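Home | Forums | Hardware | Bench and Rebuild | Search | Log in

Parts tray layout for desktop strip-downs – order of removal, order of slots

casia_bench
I have settled on a molded gray tray for holding parts while a tower is open, and I would like opinions on the layout before we get more of them. The compartments are drive, CPU, memory and one expansion card. The drive goes in with its blue carrier still attached. The socket recess is square, with notched corners, and the memory slots are long and parallel with an end clip. The CPU compartment is the one I am least sure of. Photos of the current version are in my next post.

urquhart70
Two questions. Does the memory sit on its contacts in those slots? And why keep the CPU in the same tray as a hard drive? A drive is heavy. If somebody knocks the tray, the drive is the part that moves.

casia_bench
The modules stand on edge, contacts down. The slot floor is smooth and there is nothing for the contacts to catch on. Drive and CPU share a tray because one machine equals one tray. Splitting them is how we ended up with mismatched parts in October.

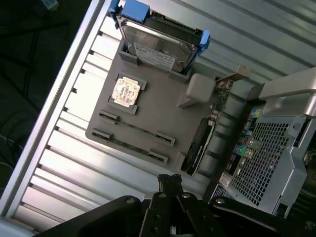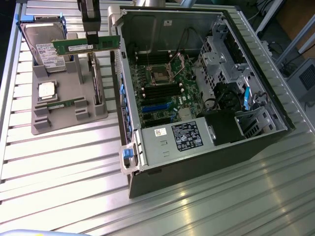 Tray with parts in it, and the open tower on the bench.

Notes on the layout

casia_bench
1. Drive at the back, on end, carrier on. It drops in between raised walls.
2. CPU in front of the drive.
3. Memory in front of the CPU.
4. Expansion card upright in the slot to the right. I do not want cards lying flat on top of other parts.

The CPU is a little askew in its recess in the first photo. That is my complaint with the compartment. The fit has enough slack for the chip to turn slightly, and I would like the next version tighter.

tnuttall
I would leave the slack. A tight recess means prying, and prying means a fingernail or a tool under the edge of the substrate. Slightly crooked is harmless in a tray. Where it matters is the socket, and there you line up the corner mark anyway.

urquhart70
Disagree. Slack is fine on a bench and poor on a cart. Ours travel 47 feet over a door threshold. Cut a finger notch on two sides and keep the fit close.

tnuttall
A finger notch would do it. I withdraw half the objection.

zondham_al
Different point. The retention lever on the socket is up in the second photo. With the CPU out I close the frame and put the plastic cover on. If this is an LGA board, one dropped screw over open contacts and the board is scrap. I can't tell the socket type from the picture.

casia_bench
Fair. The cover goes on if the machine is left. I don't bother while I am working in it, and I keep screws on the other bench.

zondham_al
Everyone keeps screws on the other bench until the drive cage comes out. Cover it every time.

jorkutov
Is there a reason to work with the case on its side directly on ribbed aluminum? I would want a mat under it. The ribs will mark a painted panel, and bare metal does nothing for you unless it is bonded to ground.

casia_bench
The table is bonded through a 1 megohm resistor and I checked it when it was installed. Marks on the panel I accept. These are working machines.

jorkutov
Then measure it again. Bonding points loosen. I had one drift open on a bench that had tested fine at installation, and the only symptom was that the wrist strap tester passed while the table did not.

tnuttall
Seconding the mat. Also, label the tray. Nine trays in a row with the same parts in them are no use to anyone without an asset number on the front edge. We write it on removable tape, last four digits only, so a machine ending in 3571 gets a tray marked 3571.

casia_bench
Tape I can do today. I will ask for the finger notches and keep the recess clearance as it is until I have tried one.

urquhart70
Post the clearance figure when you have it – I would like to compare it with ours.

Last updated: December 19, 2019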